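# Chapter 4: Sorting Food Before You Store It

I used to think storing food was about the fridge. You buy a good one, you shove everything in, you close the door fast so nothing rolls out. Then I spent a winter in a rented room with no kitchen counter at all, sharing a fridge shelf with Petro Semeniuk (who owned a lot of pickles), and I had to learn how to sort. The bed was my counter. I spread out a plastic sheet, put a couple of plates on it, and went through the shopping right there.

I still do it that way when the kitchen is full! A bed is big, it's at a nice height if you sit on a stool, and you can see every single thing you bought. All you need is something wipeable between the food and the bedding.

In this chapter we're going to work with ordinary produce, the kind you'd carry home in one bag. By the end you should be able to pick up a piece of fruit or a vegetable and decide three things about it: where it goes, what it can sit next to, and when you'd better eat it. Plan on 30 minutes for the first exercise. It gets a lot quicker after that.

You'll want to have these handy:

- a clean plastic sheet or an old shower curtain
- 2 or 3 plates
- a dry towel
- a pen and some tape for labels

Before we start, a word about groups. I sort by how the plant part behaves once it's picked. Leaves lose water fast and go limp. Roots hold on much longer, especially with the tops cut off. Citrus has its own wrapper, so it's pretty forgiving, but one moldy mandarin can spoil the rest of the bag, and I check each one by hand before it goes anywhere. My old classmate Zoia Shevchuk keeps hers in a bowl by the door and eats them so fast that none of this matters. I'm slower, so I check.

Give each group its own spot. I like a plate for the roots and another for the greens, with the citrus out on the sheet where I can turn it over and look at the peel. 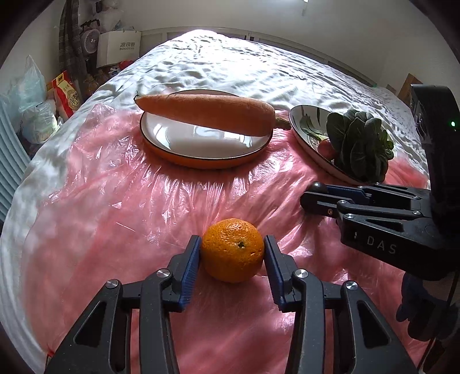

## 4.1 Checking Citrus

Start with the stem end, where trouble often shows up first. Press gently with your thumb near the stem, then turn the fruit and press the other side. You're feeling for a soft patch, which is different from a loose peel. Lots of mandarins have loose peels and are perfectly fine. Set any soft ones aside, and if you find mold, toss that fruit and look closely at its neighbors.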